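An afternoon at the Mosadora open day in Andilham

January – posted by Tarmo Kütt

So I finally made it out to Andilham for the Mosadora open day, after missing it two years running (one time I had the flu, the other time I just plain forgot). It's a drinks and tableware showroom more than anything, with a tasting room, a paper goods workshop and a cafe squeezed in at the back. My sister-in-law had been telling me to go for ages and she sent me off with a shopping list, which tells you how she feels about it.

I got there a bit after lunch and went straight to the drinks end, where the tables are white and very plain and the paper cups are the brightest thing on them.

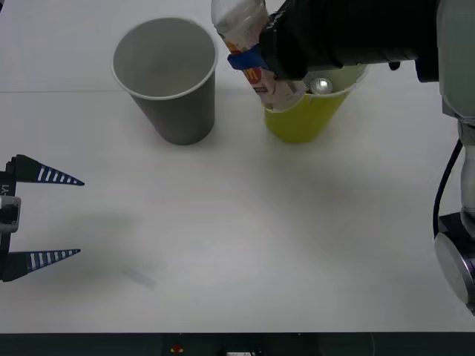
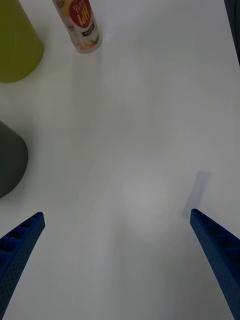

I should say that I am a cup person. I have opinions about cups! A good paper cup has a rolled rim that doesn't go soft on you halfway through a drink, and it gets narrow enough at the bottom that you can hold it with a few fingers while you dig around for your keys. Most of the ones we get at my office fail on both. I usually end up double-cupping, then I feel guilty about it all day.

The woman running the workshop had a box of flat blanks and showed us how they get curled around and sealed down the side. She let us try a few by hand, without the heat, just with tape. Mine looked like an ice cream cone that had been sat on. There was a boy next to me, maybe eight years old, who made a perfect one and then made another one for his mother, and I quietly put mine in my coat pocket. She told us the rim is the hard part. The paper wants to split when you roll it over, so they dampen it a little first, and on very dry winter days they throw away a lot more cups than they'd like.

Then on to the tasting. They had 13 drinks lined up, which sounds like a lot until you see how small the pours are. You get a card and a tiny pencil, and you're supposed to write a word or two for each one. I started out very serious with things like "pear, grassy" and by the end I was writing "nice" and "also nice." My favorite was a ginger one called Bite, and it earns the name – my eyes watered and I went back for a second go. There was also a cucumber soda that I would happily never meet again, but the couple behind me bought a whole case of it, so what do I know.

The gray cups versus bright cups thing was a real topic of conversation in line, by the way. A man in front of me swore that his drink tasted sharper out of a yellow cup. I tried it with the pear and I honest-to-goodness could not tell, but his wife said she could, and she'd been at it longer than I had.

The cafe was packed and I waited 30 minutes for a cheese toastie. It was a good toastie! It was not a 30-minute toastie. If you go, eat first, or bring something for the car. The cake counter moves a lot quicker and the almond slice is worth it (I had one there and took two home, and one of those made it as far as my driveway).

I also did the warehouse walk, which leaves from the side door and is easy to miss because the sign is behind a coat rack. We were a group of 19 and our guide had a very soft voice, so those of us at the back mostly learned about shelving. I did catch that they stack the cups in sleeves, mouth down, and that the pallets come in from a supplier called Sekeo. It's cold in there. Bring gloves, I mean it.

The shop is by the exit, naturally. I came out with a sleeve of the gray cups, four bottles of Bite, a tea towel I didn't need and most of what was on the list. They'd run out of the big glass jug, so that's a phone call I still have to make.

Parking is free in the field across the road, but it was soft going when I left and I had to get a push from two very kind strangers. The first 200 visitors get a tote bag. I did not get a tote bag. Next year I'm setting an alarm and going in the morning, and I'm wearing boots.

Shared 30 times
13 comments

Recent posts
Two days of rain and one very good bakery
The button museum, and why I stayed until closing
What I pack for a day trip when I'm the one driving
Andilham by bus: timetable grumbles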